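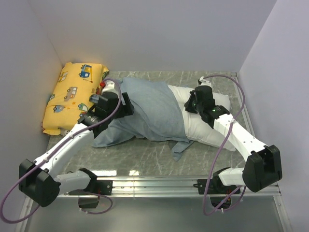 **Slide 4: shrinkage in cotton bedding (Garcia)**

- Start with the sample: 157 pillowcases, plain weave, three mills.
- Define relaxation shrinkage — tension from weaving and finishing released at first wash. Skip the fiber chemistry.
- Warp loss exceeds weft loss in all lots. Point to the Grelari column.
- Cutting allowance was 15 mm on length. Rizvi lots needed more after 10 cycles.

**Slide 5**

- Tumble drying vs. line drying. Same detergent, same load weight.
- Hand over to Atif Mughal for the Utard results. Questions on thread count go to him.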